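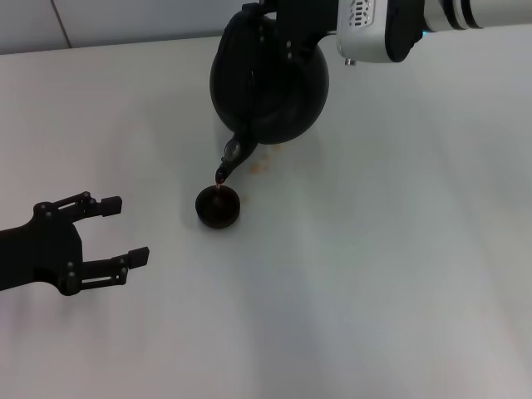

칼럼 · 공연과 음악

홈 > 칼럼 > 공연과 음악 > 앙코르는 한 곡이면 된다

앙코르는 한 곡이면 된다

지난 December 정기공연 시즌에 Samonte 홀에서 실내악 공연을 하나 봤다. 현악 사중주에 클라리넷이 붙은 편성이었고, 본 프로그램은 두 곡이었다. 휴식 15분을 빼면 연주 시간은 70분 남짓이라고 안내지에 적혀 있을 법한, 아주 평범한 구성이다. 연주는 좋았다. 특히 2부 느린악장에서 첼로가 혼자 남는 대목이 좋았고, 그 뒤로 클라리넷이 들어오는 자리도 급하지 않았다. 마지막 악장이 끝났을 때 나는 그대로 집에 가도 되겠다고 생각했다.

그런데 앙코르가 네 곡이었다. 첫 곡은 본 프로그램과 같은 작곡가의 짧은 소품이었고, 잘 어울렸다. 두 번째는 영화 음악 편곡이었다. 세 번째는 캐럴이었고, 네 번째에서는 연주자들이 박수를 유도했다. 객석은 박자에 맞춰 손뼉을 쳤고 나도 쳤다. 안 치고 있으면 화난 사람처럼 보이는 자리였다. 공연장을 나와 지하철역까지 걸으면서 첼로 대목을 떠올려 보려고 했는데, 머릿속에는 캐럴만 남아 있었다.

나는 앙코르가 싫은 사람은 아니다. 오히려 좋은 앙코르 때문에 기억하는 공연이 여럿 있다. 몇 해 전 Venden의 작은 교회에서 열린 피아노 독주회에서는 대곡이 끝난 다음 연주자가 두 쪽짜리 곡 하나를 아주 작게 치고 들어갔다. 박수가 계속됐지만 다시 앉지 않았다. 인사만 두 번 더 했다. 그날 들은 대곡은 지금도 꽤 자세히 기억난다. 작은 곡이 앞의 곡을 건드리지 않고 지나갔기 때문이라고 생각한다.

앙코르가 늘어나는 데에는 사정이 있다. 공연을 만드는 쪽에서는 관객이 본 프로그램만으로 만족하지 못할까 걱정한다. 낯선 곡을 올렸을 때는 걱정이 더 크다. 그래서 뒤에 아는 곡을 붙인다. 어려운 곡을 참고 들어 주었으니 이제 편한 것을 드리겠다는 뜻이다. 친절한 생각이지만, 이 방식에는 본 프로그램을 숙제로 취급하는 태도가 들어 있다. 연주자가 자기 프로그램을 숙제로 여기면 관객도 그렇게 듣는다.

관객 쪽 사정도 있다. 표값이 올랐고, 오래 들을수록 이득이라는 계산이 자연스럽다. 공연 후기를 읽어 보면 앙코르 곡수를 적어 놓고 후했다거나 박했다고 평하는 글이 많다. 나도 그런 후기를 참고해서 표를 산 적이 있으니 남을 탓할 처지는 못 된다. 다만 음악회의 길이를 그렇게 재기 시작하면 70분짜리 프로그램을 짜는 데 들인 고민은 셈에 들어가지 않는다. 어떤 곡을 앞에 놓고 어떤 곡으로 닫을지 정하는 일은 연습만큼 손이 가는 일이다.

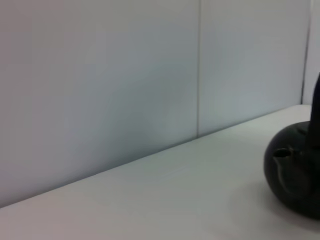 큰 홀에서는 문제가 조금 다르게 나타난다. 2000석 규모의 공연장에서 관현악단이 앙코르를 할 때는 대개 한 곡, 많아야 두 곡이다. 단원들의 근무 시간이 있고 대관 시간도 있다. 제약이 있으니 선곡이 신중해진다. 반대로 150석짜리 공간에서는 막을 것이 별로 없다. 객석과 무대가 가까워서 분위기가 좋으면 끝내기가 어렵고, 연주자도 사람이라 반기는 얼굴을 보면 한 곡 더 하고 싶어진다. 내가 네 곡짜리 앙코르를 만난 곳은 모두 작은 홀이었다.

작은 홀의 그런 느슨함을 좋아하는 분들이 있다는 것을 안다. Fladance 같은 축제에서는 밤늦게까지 이어지는 즉흥 무대가 제일 인기 있는 순서이고, 거기서는 몇 곡을 더 하든 아무 문제가 없다. 처음부터 끝을 정해 두지 않은 자리이기 때문이다. 재즈 클럽도 그렇다. 손님은 중간에 나가도 되고 음료를 더 시켜도 된다. 음악이 한 시간 더 이어져도 억지로 앉아 있는 사람은 없다. 고전음악 독주회는 형편이 다르다. 불이 꺼져 있고, 옆 사람 무릎을 넘어야 나갈 수 있고, 막차 시간이 다가와도 조용히 있어야 한다.

Samgate 시리즈는 몇 시즌 전부터 앙코르 곡목을 공연이 끝난 뒤 로비에 써 붙인다. 별것 아닌 일 같지만 나는 이 방식이 마음에 든다. 제목을 써서 붙여야 하니 연주자도 그 곡을 왜 골랐는지 한 번은 생각하게 될 것이다. 관객은 방금 들은 곡의 이름을 알고 돌아간다. 내가 그 시리즈에서 본 공연들은 앙코르가 거의 한 곡이었다. 없는 날도 있었는데, 긴 연가곡을 마친 밤이었고 아쉽다는 생각은 들지 않았다. 성악가는 마지막 음이 사라진 뒤에도 한참 고개를 들지 않았다. 그다음에 무엇을 더 부를 수 있었을지 모르겠다.

앙코르를 없애자는 주장도 가끔 듣는데 거기까지는 동의하지 않는다. 연주자가 정해진 순서를 내려놓고 자기 말로 한마디 하는 시간은 필요하다. 무대에서 직접 곡목을 말하는 목소리를 듣는 것도 좋다. 다만 마이크를 들고 긴 인사를 시작하면 그것도 곡 하나 몫은 된다. 감사 인사와 다음 음반 안내, 로비 사인회 공지가 차례로 나오는 동안 객석의 집중은 이미 풀려 있다. 그런 안내는 로비에서 해도 된다.

박수에 대해서도 한 가지 적어 둔다. 우리 객석은 박수를 너무 빨리 시작한다. 마지막 음이 울리는 동안 누군가 먼저 치면 나머지가 따라간다. 그러고는 길게, 앙코르가 나올 때까지 멈추지 않는다. 처음 몇 초를 기다리고 대신 뒤를 조금 줄이면 연주자도 눈치를 덜 볼 것이다. 한 곡을 더 듣고 나서 객석 불이 켜지면 외투를 챙겨도 된다.

Samonte 홀의 봄 시즌 예매가 열려서 나는 같은 사중주단의 공연을 다시 샀다. 이번에는 클라리넷 없이 네 사람만 나온다. 연주를 잘하는 팀이고, 지난번 첼로 대목을 생각하면 또 갈 이유는 충분하다. 앙코르는 첫 곡까지 듣고, 두 번째가 시작될 것 같으면 나올 수 있게 통로 쪽 자리로 골랐다.

2024년 4월 19일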